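To: the Beddoe housekeeping list
From: Glenys Jarman
Date: Wed 1 February
Subject: Re: wastebaskets with holes in them (long, sorry)

On the list, Nodby wrote:

> Hello all. I have a question that is going to sound silly. We have just moved
> our sewing and reading things into the back bedroom and I need a wastebasket
> for in there. The ones I like the look of are all the mesh kind, with little
> holes all the way around. My mother always had solid ones. Do you line them?
> Doesn't the liner look awful through the holes? And does anybody really sort
> their bottles and cartons out of a bedroom basket, or does it all just go in
> the one bag on trash day? I'd also like to hear where people keep theirs,
> as mine always seems to end up in the middle of the floor.
>
> Thank you in advance,
> Nodby

Dear Nodby, and hello to everyone else who is snowed in and reading their mail,

It doesn't sound silly at all! I have had opinions about wastebaskets for most of my adult life and very few people have ever asked me for them, so get yourself a cup of something.

I have had the mesh kind in our small room for years now and I wouldn't go back. The first one was a Hividex, white, which I bought when my daughter was still at home, and it lasted until somebody stood on it to reach a light bulb. The one we have now is a sort of lavender (my husband says it's blue, and depending on the time of day I can see his point). It lives in front of the chair by the curtains, and it is light enough to pick up with one finger when it's empty, so I carry it around with me while I'm tidying and then put it back. 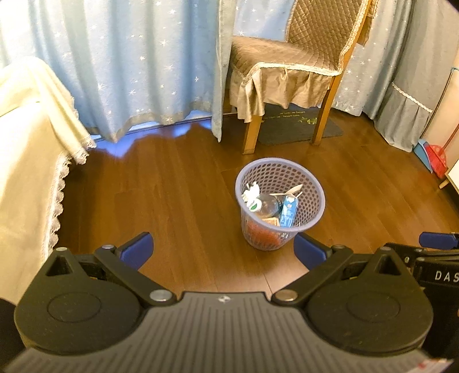

ABOUT LINING IT

I don't, and I'll tell you how I came around to that. For the first year I used the small bags on a roll, 200 to the roll from Rumunum, and they were a perfectly nice bag, but you are right that they look awful through the holes. They also puff up. You drop in a tissue and it sits on top of a big pillow of air, and you think the basket is full when there's hardly a thing in it. You can press the bag down against the sides, and with the mesh kind the air does go out through the holes, but it never stayed down for me past lunchtime.

So now nothing goes in that room's basket that would make me sorry there was no bag. No tea bags, no apple cores, no cotton balls with anything on them. Those all walk to the kitchen. Anything that had a drink in it gets a rinse at the bathroom sink first and a good shake, and I let it stand upside down on the side for a while. I'm firm about this one, as a dribble that would stay put in a solid basket will go straight through a mesh one onto your floor. We have wood in there and I don't want rings on it. If you have carpet, Nodby, I'd be firmer still, or else do put a bag in and live with the look of it.

Thread and snippets are another matter. You mentioned sewing, and I can promise you that short ends of thread will work their way out through the holes and hang there like whiskers. I keep an old coffee can on the sewing table for those and tip it into the kitchen trash when I'm done for the day. A sheet of newspaper folded into the bottom does nearly as well, if you remember to change it. I never did remember.

When it does want washing, take it into the shower with you, or stand it in the tub and run the sprayer over it from the outside in. The dust sits in the holes and a cloth just pushes it further along. An old toothbrush is good around the rim.

ABOUT SORTING

Yes, I do it, but I do it at the end and not at the beginning. I tried the other way. I had two baskets side by side for a whole winter, one for recycling and one for everything else, and all that happened was that the family used whichever one was closer. Now everything goes in together and I go through it the evening before pickup, with the basket up on a stool and a paper sack on either side of me. It takes me as long as the weather forecast.
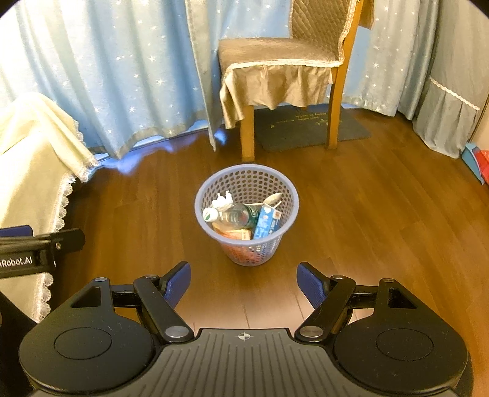 My rule for going through it is big things first, and I wish I had learned it sooner. If you start with the tissues and the wrappers you are forever digging under something stiff that tips over on you. Take a basket like ours there, with the clear bottle lying across it and the blue and white carton standing up at the side: those two come out before anything else, and once they're gone you can get your hand in properly and see what is underneath. The spoon I would take next. Spoons turn up in our baskets far more often than I'd like, and I look for them every single time now, after losing one of my aunt's good ones to the garbage truck. Then the crumpled tissue, and last the orange and red wrappers from down at the bottom, which I simply tip out into the sack. One nice thing about mesh is that you can see from the outside whether you've gotten everything.

Check what your own town takes before you follow me on cartons, though. Ours takes them flattened. My sister's, 19 miles up the road, won't have them at all.

ABOUT WHERE TO PUT IT

I gave up hiding mine. Behind the door, nobody used it. Under the desk, I kicked it. In front of the chair it gets used, and it only has to be moved when somebody wants to sit down with their feet out. If yours keeps ending up in the middle of the floor, I'd take that as a hint about where people are when they have something to throw away, and find it a spot a step or two from there.

Do let us know which one you settle on, and what color. And if anyone still has the pattern for quilted chair covers that went around the list a while back, would you send it to me again? I've put my copy somewhere safe.

Warmly,
Glenys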